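Chapter 2
The houses, and why I stopped being afraid of the twelfth

When I began learning astrology I skipped the houses altogether. Signs were fun, planets were even better (I adored Venus), but houses looked like homework! My first teacher, Drita Radulović, let me carry on like that until November and then handed me 26 charts with the signs blanked out. I had to say what I could from the houses alone. I sulked, and then I got hooked.

So we'll start the same way. Get out the chart you drew in Chapter 1 and find the Ascendant, over on the left. That's where the first house begins, and we count anticlockwise from there.
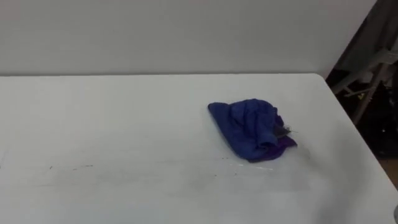
What if I don't know my birth time?

Leave the houses out for now and work with the planets and signs, which you can still read perfectly well for most of the day.

I use Placidus in this book, mostly out of habit. My friend Parviz Kermani swears by whole sign houses and we've argued over it for years, usually on the train to Sedgwick. Try both on your own chart before you turn to the exercises.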